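15 Dec 2023

Grip tuning day on the Gariler cell, the simulated one. The real one is still in crates at Narnengate and will stay there until January, when a truck is supposed to come for it and the floor is supposed to be level. I have stopped asking about the floor.

Morning: came in to find the overnight run had quit. I had asked for 296 picks and gone to bed pleased with myself. The log stopped at pick 8. After that it was one line, over and over, saying the gripper was waiting for the gripper. I made coffee and read it again in case it had improved.

The trouble was mine. Last week I renamed the left finger in the model file so it would match the drawings, and I fixed the name everywhere except in the one script that tells it to close. So the right finger closed like a professional and the left finger stood there. Put the name right, restarted Vorska, waited for all the shapes to load, did a dry close with nothing between the fingers. Both moved. I said something out loud to them, which I will not write down.

Then the real job, which is the friction. Somebody before me set the finger pads so sticky that you could have picked up a piano with one of them. It makes lovely demos and teaches you nothing. I have been bringing the number down a bit at a time and rerunning the same can pick after each change. Too low and the can squirts out like soap. Too high and it hangs off the pad by a corner, in a way no can has ever hung off anything.

By noon I had something I could live with. The can goes in between the fingers at a slant, red end down near the pads, and I've decided a slant is fine. I spent most of November trying to get it straight and I want that month back.
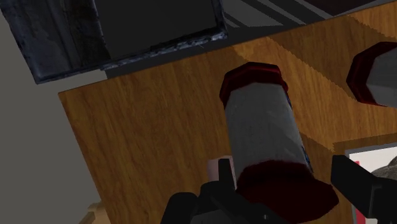

Afternoon, same day, less coffee

Went after the contact settings. The solver was stepping too coarsely for the fingers, so they would sink a hair into the can and then get thrown back out, and the whole arm would shiver. Took the step limit from 200 to 3000, which is a silly jump, but I wanted to see whether it mattered before being careful about it. It mattered. The shivering is gone. So is any hope of running this faster than a person could do it by hand, so tomorrow I get to walk the number back down until the shivering returns, and then up one notch. This is what I went to school for.

Also looked at the shadows, because I was avoiding the calibration sheet. The edges on the wood come out in little stair steps. Turned the shadow detail up, watched the frame rate fall over, turned it back down. The fingers don't care what the shadows look like and for today neither do I.

Calibration sheet, eventually. Opened and closed the fingers on nothing, wrote down the gap at each end, compared it with the numbers for the crated gripper. Open matches. Closed is off by a little, and always by the same little, so I suspect the pad thickness in the model is from the old pads. I left a note for myself in the file: CHECK PADS. There was already a note there saying CHECK PADS, in my own style, from some earlier and equally tired me.

Wi is being moved to the new server in January as well, so I copied today's settings to two places before leaving. Saved the friction number on paper too – taped it to the monitor, under the older piece of paper with the older friction number. I should take that one down.

Set the full 296 going again at six. Watched the first few go by with my coat on, then the next few with my coat on. Left before pick 8, on principle.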